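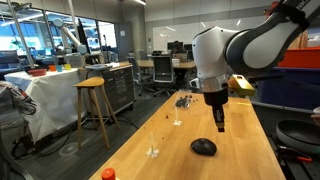

Butcher-block table with the black mouse on it.

Subject: Re: [worktops] Oil schedule for beech block, and the dark ring problem
From: Tamsin Hutchins
To: worktops list

Annick Cordier wrote:
> We have a long beech worktop in the shared kitchen at Prostmont, fitted
> in June. The fitter gave it two coats of Danish oil and left. There are
> now grey-black rings near the sink and the surface feels rough along
> the front edge. I have been told to (a) sand it all back and varnish it,
> (b) put more oil on top and leave it alone. Which is it? Also, does the
> underside need doing? I can't see any finish there at all.

Annick,

Neither, as put to you. Taking your points in turn.

Two coats is too few for beech near a sink. Beech moves a good deal with changes in humidity and takes up water quickly through the end grain. I would want four coats on the faces and six on any cut end, including the inside of the sink cut-out and the tap holes. Thin coats, wiped off after ten minutes, left overnight. If the oil goes tacky before you wipe, wet the cloth with a little fresh oil and go over it again.

The rings: grey-black marks are usually iron. A steel tin or a cast pan left standing in water will do it, and so will wire wool used for cleaning. Further oil will seal the stain in. Sand lightly first with 120 grit, along the grain, over an area a hand's width wider than the mark. If the mark is still there, use oxalic acid made up as the packet says, with gloves and the window open. Brush it on, leave it 10 minutes, rinse twice with clean water and let the board dry for two full days before any oil goes on. Do not use household bleach. It lifts tannin and dye colours but does very little to iron.

The rough front edge is raised grain. Damp it, let it dry, sand with 180, then 240. Stop there. Going finer closes the surface and the oil sits on top.

I would not varnish. Corinne Escobedo varnished hers against advice from this list, and the film broke at the sink within a year. Water got under it and the whole run had to be stripped. An oiled top can be patched locally.

Underside: yes, it must be done, with the same number of coats as the top. A board sealed on one face only will cup. If yours can't be lifted, take the doors off the units and work from below with a short brush. While you are there, check the fixings. They should be slotted brackets with the screw in the middle of the slot, so that the board can move across its width. If the fitter has screwed straight up through fixed holes, change them before winter. Verna Esposito measured 2 mm of movement on her Komance top between summer and winter, and hers is a narrow one.

On products, I have used the Irkden oil and the Ateş oil. The Irkden is thinner and goes in better on the first coat. The Ateş builds faster but yellows more. I have not tried mixing them and would not.

Rags: lay them flat outside to dry, or soak them in water before binning. A bundle of oily cloth can heat up and catch fire by itself.

Mireille Abu Hammour asked last month about oiling over old wax. Same answer as then: white spirit and a plastic pad until the cloth comes away clean, then sand.

If you can tell me whether the staves run full length or are finger-jointed, I can say more about the cut-out.

Tamsin

--
worktops list: plain text only, please trim quotes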